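Rirnstead Shallow Woven Basket: Review After a Summer and Fall of Use

Price paid: $40
Bought from: Wangate, online
Used for: fruit, bread, mail, and for one month, onions

I wanted something low to keep fruit in. The deep bowl I had before was fine for looks, but whatever went in first stayed at the bottom until it went soft. A shallow basket seemed like the simple fix. I looked at three and bought the Rirnstead. The other two were the Zullham wire tray, which was cheaper, and a Seo bamboo box, which cost $50 and came with a lid I had no use for.

The basket arrived in a plain carton with one sheet of paper inside. The paper says to wipe with a dry cloth and keep out of direct sun. There was a light smell when I opened it, something like hay, and it was gone in a few days. A few loose bits of fiber fell out when I tapped the bottom. I tapped it out over the sink twice and that took care of most of it.

I keep it on the white table against the wall.

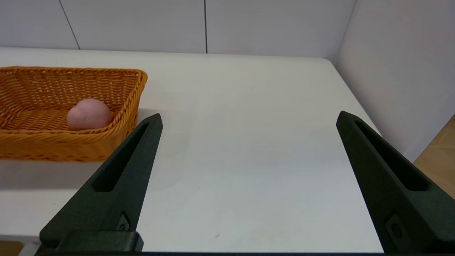 Build and finish

The rim is the best part. It is a thick braid that goes along the top, and it is stiff enough that I can pick the basket up by one side with fruit in it and nothing shifts much. The sides and floor are a finer weave. If you press down on the floor with your thumb it gives a little and comes back. After five months it has not sagged.

The color is stronger than I expected. The listing calls it "natural," and I was thinking of something close to straw. Mine is an orange-brown that looks darker in the evening. I like it, but if you are matching it to pale furniture you should know that going in.

The weave is not perfectly regular. There is one spot on the underside where two strands cross the wrong way and stick out a bit. It has not snagged on anything. I did put four felt pads under the corners in the first week, mostly to keep the basket from sliding when I reach for something. They came from the hardware store and they have stayed on.

Size

It holds 15 medium peaches in one layer with no crowding, or a long loaf of bread laid corner to corner. Two layers will fit, but then the top ones sit above the rim and you are back to the problem I had with the bowl. For one or two people it is plenty. A family that goes through a lot of fruit would want a bigger one or a pair.

It also takes up a fair amount of table for what it holds. That is the trade with any shallow basket. I push it to one side and still have enough room to eat and work.

Cleaning

Cleaning is where I take off a point. Crumbs get down into the gaps and a cloth does not reach them. What works is turning it over and brushing the bottom with a dry pastry brush. I do this every couple of weeks. The white tabletop shows every speck that comes through, so I wipe under the basket when I wipe the rest.

In August a plum split and leaked through the floor of the basket. I rinsed the spot with cold water, blotted it, and left the basket upside down overnight. There is a faint dark patch that you would have to look for. Since then I have put a folded napkin under anything very ripe. 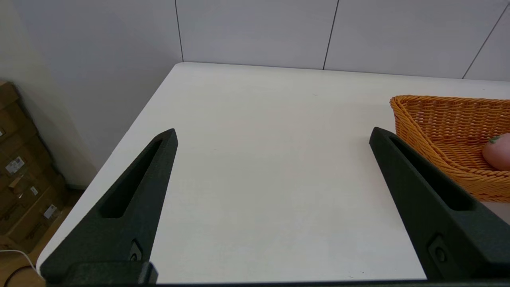 Fruit keeps better in this than it did in the bowl, and I put that down to air getting in from the sides and underneath. I have no numbers to back it up, only that I throw less away. I also eat more of it, as I can see what is there. A round, pinkish fruit with a bit of green at the stem stands out well against the orange weave. Tomatoes do fine in it too, and I stopped keeping them in the refrigerator in July. Bananas are the exception. They bruise where they rest on the braid, so mine hang on a hook.

Onions were a mistake. The skins flake and go through the weave, and I was sweeping them up every day. They are back in a paper bag in the cupboard.

Compared with the Zullham

A relative has the Zullham wire tray and I used it for a week while I was staying there. It is easier to wash and you can put it in the dishwasher. It also leaves lines on soft fruit, and it rattles on a hard table. If you mostly keep lemons and apples, get the wire one and save the money.

Other buyers

Wangate had 171 reviews up when I ordered. The complaints I read were nearly all about the color or about the basket arriving with a bent rim. Mine came straight.

Would I buy it again

Yes, at $40. I would not pay much over that. Four out of five.

Update, November: still in use, felt pads still on, one strand on the short side has started to lift at the end. I tucked it back in with a butter knife and it has held so far.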